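Robot Learning Seminar, Handout 6
Reading a success rate: the sock-hanging study
Notes by Miłosz Nowicki

Read the Hamdan report before class. You can skip the appendix on network size. These notes cover the main claim, which is that wrist cameras alone are enough for a two-arm robot to hang socks from clips, and why I am less sure of it than the authors are.

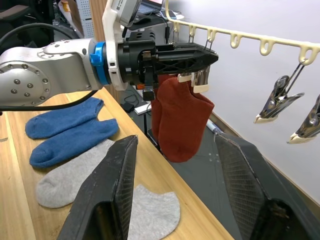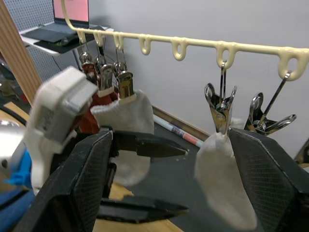
Socks and clips at the hanging rail, from wrist cameras.

The method is plain behavior cloning. A person drives both arms by hand, the cameras and joint positions are logged, and a network learns to copy the next short chunk of motion. The authors collected 200 demonstrations, trained one policy, and ran it 23 times. They report a "high rate of completion" and put the number in a bar chart with no error bars.

Start with the 23. Suppose the robot finished 18 of them. That is 78 percent, and a standard 95 percent interval runs from the high fifties to the low nineties. A policy that fails four times in ten and one that fails once in ten could both have produced that bar. The report compares it with the Grosberg baseline, which got the same number of trials, and calls the gap "clear." Work out the two intervals yourself before you agree.

Next, what counts as a success? Section 4 says the sock must be "secured by the clip." For how long? A clip can close on a few threads of the cuff and let go when the rail is bumped. I would want a fixed hold time, a light tug at the end, and a scorer who did not train the policy. The report mentions none of these.

Then there is resetting. Between trials somebody puts the socks back. If that person also recorded the demonstrations, they will tend to lay things out the way they always did, without meaning to. The test set then looks a lot like the training set. The fix is cheap: write the start layouts down in July, seal the list, run from it in the fall.

Cloth makes all this worse. A rigid block has a position and an angle, and you can say how far a test start is from a training start. A sock has folds. Two starts that look alike to us may be far apart for the gripper, and I know of no agreed way to measure the distance. "Varied initial conditions" in a cloth paper should always send you looking for pictures of the conditions.

On the wrist-camera claim itself: the authors removed the overhead camera and saw little change. Fine. But they retrained only once for each setting. Training the same network from 2 random seeds can give rates that differ by more than the effect they describe. I have seen it happen with our own Tostano code. One run with the camera and one without tells you very little about the camera.

What I do accept: the policy sometimes opens a clip, misses the cuff, backs off and tries again. The report's logs show this in several trials, and the retries are timed. That is a modest result and I would have led with it.

For next session
Compute the interval for 18 of 23 by any method you like and say which one you used.
Write a one-paragraph scoring rule for a hung sock that two strangers could apply and agree on.
Find one sentence in Section 5 that the data do not support. There are several.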